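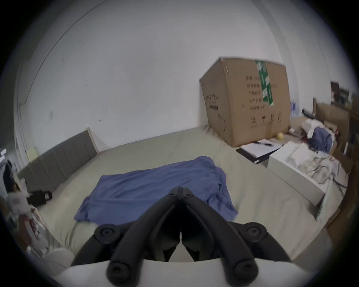 Rules for Robots (and for the People Standing Near Them)

A robot does not know what a rule is. It also does not know what a cat is, or a foot, or your homework. So people write the rules, and other people have to check that the robot keeps to them. This is slower than it sounds.

Rule one: go slowly near people. A robot hand that tidies up has no reason to hurry. The laundry has never been known to run away.

Rule two: hold things gently. Squeeze too little and the cloth drops. Squeeze too much and you had better hope it was a cloth.
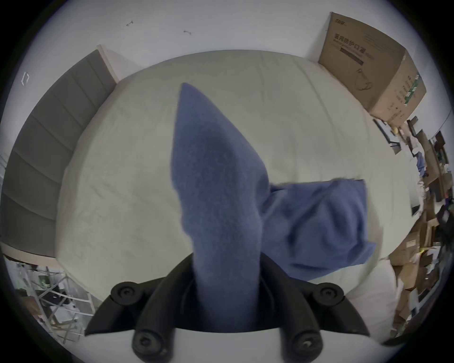 Kylie Tomoana wrote in to ask why there can't be just one rule, "Be careful." It is a fine rule for Kylie. A robot would want to know how careful, in numbers, and would wait all day for the answer.

Rule three: there must be a way to stop it. On many machines this is a big red button, and grown-ups must test it before work starts – even the grown-ups who are sure it is fine.
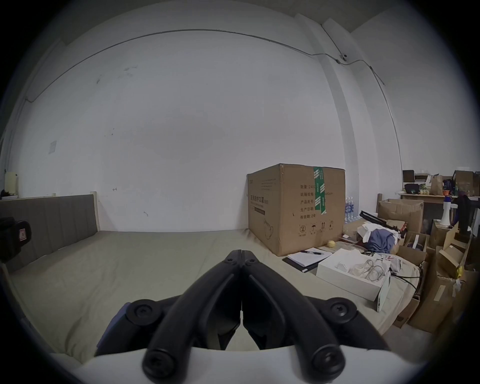
Rule four is about knowing what to leave alone. If the job is "pick up the blue cloth," then the job is the blue cloth. A little yellow ball on the bed may look much more fun, and the notebook beside it has a pen just lying there, but neither one is on the list. Good robots stick to the list. You may know some people who could try it.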